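Azadeh Mazandarani has been fixing other people's sourdough for 9 years, and she starts laughing before I've even sat down. "Let me guess – yours is flat?" It is. It's very flat. I brought half of it in a bag.

She pokes the loaf, smells it, and tears off a corner. "You're in a hurry," she says. I tell her I followed the recipe to the minute! "The recipe doesn't know how cold your kitchen is. Mine gets down to 46 degrees in winter, and I just let the dough sit overnight and go to bed."

I ask what she'd tell somebody starting from scratch, and she thinks for a while (long enough for me to finish my tea).

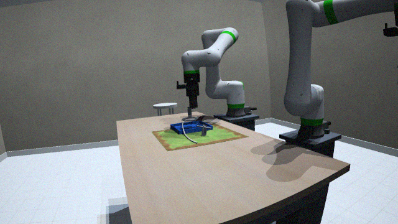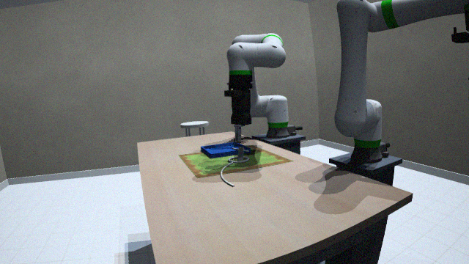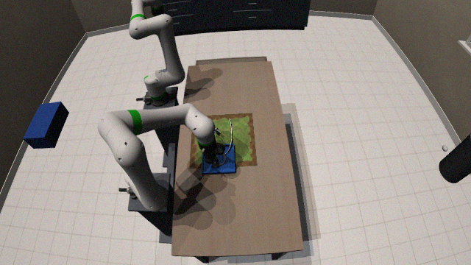
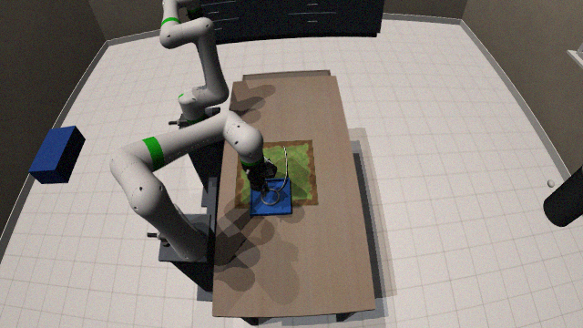
*The long table and the green mat, four views.*

"Bake the same plain loaf until you're bored," she says finally. "Everybody wants olives and walnuts in week one." Her own teacher, Liesl Frei, made her bake nothing but plain white bread until July, and she still sounds a little sore about it.

We get onto starters, which I was hoping to avoid, as mine smells like nail polish. "It's hungry. Feed it twice a day for 3 days and leave it alone in between. And stop buying fancy flour for it – it's a jar of paste, it doesn't care."

I took the rest of my flat loaf home. She says it'll make good croutons, and to call her after the next one.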